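Norkdale students teach a pair of robot arms to fold the laundry

April 2022

If you walk past the old drafting room at Norkdale after the last bell, you will probably hear somebody groan and then, a second later, a lot of people cheering. That is the robotics club, and what they are cheering about is cloth.

The club is building an entry for the Esstead Challenge, a regional student contest that this year asks teams to handle soft household items. Past contests were all about blocks and balls, which keep their shape when a gripper closes on them. A piece of fabric does something different every time you touch it, and the students could not be happier about that.

"With a block you write down where it is and you go get it," said Khrystyna Zinchenko, the senior who leads the programming side. "With cloth you pick up one corner and now the other corners have all moved. So you have to look again, and again, and again. I dream about corners!"

The two arms, which the students call Erkik and Antoniuk, work side by side from the same rail. Getting them to share that space was the big job of the winter. Each arm has to know where the other one is at every moment, and a fold only goes well when both grippers travel together. 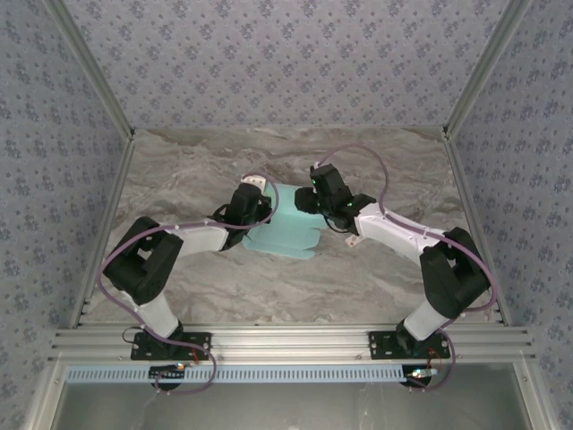 Before an arm does anything by itself, a student guides it through the motion by hand, and the computer records every joint along the way. The club has saved 206 of these practice runs so far, and Zinchenko wants plenty more before the contest. Younger members take turns at it after school, and there is a sign-up sheet taped to the door that fills up fast.

Niilo Miettinen, a sophomore, joined in October without ever having written a line of code. He now looks after the wiring and the cable runs, and he can tell you exactly how much slack a cable needs before it starts tugging on a wrist (more than he thought, he says, and he redid all of them in one very long evening). He has also become one of the best in the club at guiding a fold.

"You have to go slow and kind of boring," Miettinen said. "If you do something fancy, the arm learns something fancy, and then it does it at the wrong time."

Science teacher Wen-hsiung Man, who started the club, mostly stays out of the way. He asks questions, orders parts and unlocks the room. The money came from a $2000 school grant plus two bake sales, and the students built the frame and put up the wallpaper themselves.

The current goal is four folds in a row without a person stepping in. The best streak is two. On the afternoon we visited, a third fold came very close – the arms had lined up the edges, the whole room had gone quiet – and then one gripper let go a little early and the cloth slid flat again. Everybody groaned. Somebody reset it, and they were off on the next try before we had finished writing down what happened.

Families are welcome to stop in and watch any afternoon the door is open. Bring a dish towel if you have one to spare. The club is collecting as many kinds as it can get.

Comments

Primo Santoro: My daughter is in this club and talks about nothing else at dinner. Great to see it written up. We have a whole drawer of towels coming your way.

Vitalii Maksymiv: Do they plan to try socks? Asking for my entire household.

Khrystyna Z.: @Vitalii socks are on the list for next year! Matching them is the hard part.

Primo Santoro: Is the contest open to the public? Would love to come cheer.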